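Workshop tips: crate robot keeps faulting at the rack

Same fault again, code 583, arm stops dead halfway into a pick. Farah lost most of a morning to it. Try this first.

Hit the stop BEFORE you reach in. Every time. Adalberto has the bruise.

Wipe the gripper, dry cloth, no spray.

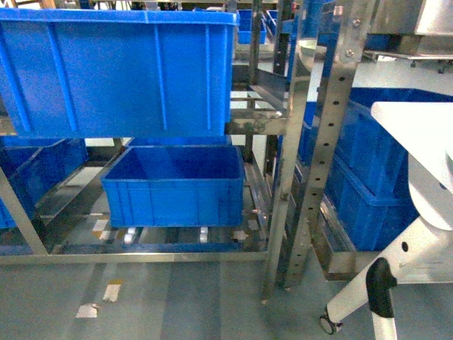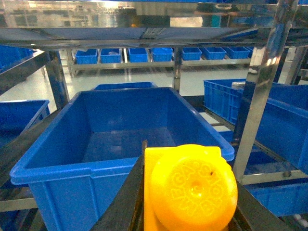 Blue crates on the steel rack, both shots.

Push the crate square on its rails, crooked ones jam. Pick up any tape off the floor, it gets in teh casters. Then reset, run it slow. Still faulting after that? Call Birkik, dont keep reseting.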